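The Long Life of the Small Zipper

A zipper is usually the first part of a bag to fail and the last part a buyer looks at. Repair shops see the results every November, when people pull out winter coats and travel bags that have sat in a closet since spring.

Figueiredo, a repair counter that has worked on luggage and handbags for years, took in 494 items last winter. Most needed zipper work. The fabric was often fine. The slider had worn down until it no longer pressed the teeth together, and a new slider costs far less than a new bag.

Coil zippers, the kind sewn into most pencil cases and makeup bags, are made from a continuous strand of nylon or polyester. They bend easily around corners. Metal teeth hold up better to heat but don't like tight curves, and they can scratch whatever is packed next to them.
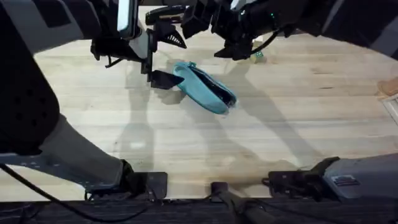
A teal zippered pouch with a dark lining.

Pirholm, which sells replacement parts to home sewers, offers sliders in packs of 100. Few households will use that many, so the company added a pack of 5 in mixed sizes. The size is often stamped on the back of the old slider – look there before ordering anything.

Care is simple. Brush out sand and lint with an old toothbrush. Rub a little candle wax along the teeth if the pull drags. Don't force a slider past caught fabric; back it up slowly and ease the cloth out to the side.

Replacing the whole zipper is a bigger job, and on a lined bag it means opening the seam between lining and shell. Figueiredo quotes those repairs only after seeing the bag.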